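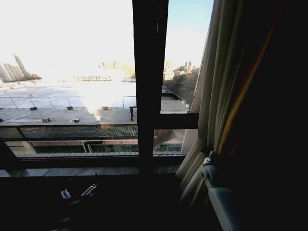 Looking out over the city on a bright day, from behind a dark-framed window.

Last updated: April 7, 2022

Lendville Window Lending Program Opens to Every Renter in Culholm

CULHOLM - Furketti, the family-run window and weatherproofing company, is delighted to announce that its Lendville program, which has been lending insulating inner panes to renters in the Lencho neighborhood since December, will now be open to renters in every part of Culholm. Sign-ups are open today, and the first round of new fittings will begin as soon as the spring measuring visits are done.

For anyone who hasn't come across Lendville yet, the idea is a simple one and we are very fond of it. A good many apartments in our city have lovely big windows that let in plenty of light and, unfortunately, plenty of everything else too: cold drafts in winter, baking heat in July, and the sound of every delivery truck that goes by. A homeowner can replace a window like that. A renter usually can't, and it hardly makes sense to spend a month's pay on a window you will leave behind when the lease is up. So we lend the pane instead. We come out and measure, we cut a clear inner panel to size, and we press it into place with a soft seal that leaves no holes and no marks on the frame. When you move, you call us, and we take it down and trim it for somebody else.

The first season in Lencho went better than we had dared to hope. We set out to fit 600 panes and ended up fitting 1,420, and there were some long evenings in the workshop while we caught up with ourselves (thank you to everyone who waited so patiently, and especially to the folks on the upper floors who carried our tools up the stairs when the elevator was out).

"My mother rented the same apartment for most of my childhood, and every fall she would roll up towels and tuck them along the windowsills," said Ebise Mersha, founder of Furketti. "I used to think that was just something all families did, like putting away the summer clothes. When we started the company I kept meeting people who were still doing it, good careful tenants who loved their homes and sat in their coats to watch television. I wanted them to be able to open the curtains in January and enjoy the view they were paying for. I really am so pleased that we can now say yes to the people who have been calling from across town all winter."

How it works

Borrowing a pane costs $4 a month, with the measuring visit and the fitting included. The loan runs for 12 months and can be renewed as many times as you like. Renters can borrow for one window or for the whole apartment, and you don't have to decide everything at the first visit - plenty of our Lencho borrowers began with the bedroom and called us back for the rest once they'd had a few good nights' sleep.

The panes suit most fixed and hinged windows, including tall ones divided by bars or crosspieces, where each section gets a pane of its own. Sliding windows can usually be done as well, but we like to look at those in person before promising anything. Please leave the sill clear on the day of the visit if you can. Houseplants are welcome to go back afterward, and they seem to do very nicely.

You will not need a new lease or any change to your current one. We do ask that you let your landlord know, and we have a one-page letter you can hand over that explains the seal and how it comes off. Several building managers in Lencho have started passing the letter out themselves, which was a very nice surprise.

Summer borrowers

We are often asked if there is any point in signing up before the cold weather, and we would gently say yes. The same pane that holds warmth in during the winter helps keep the heat out on those long, glaring afternoons, particularly in rooms that face the water or catch the late sun. A light-filtering version is being offered for the first time this season at the same monthly price. It takes the edge off the brightness and still lets you see out, and we have been trying it in our own office, where there is now a good deal less squabbling over the blinds.

Open house at the workshop

To celebrate, Furketti will hold an open house at the Culholm workshop later this spring, and everyone is invited, whether you are planning to borrow or would just like to see how a pane is cut. There will be coffee, sample panels to handle, and a chance to try pressing one into a practice frame yourself (it's easier than it looks, and a little addictive). Children are very welcome. The date will be posted on the Lendville notice page and mailed to everyone on the sign-up list.

About Furketti

Furketti makes and fits window panels, seals and draft-proofing for homes and small businesses in Culholm. Lendville is its lending program for renters. Members of the press who would like to visit the workshop or talk with Ebise Mersha are warmly invited to get in touch with the Furketti press desk.

Filed under: Company News, Home Comfort, Renters

Contact Us | © 2022 Furketti. All rights reserved. | Back to top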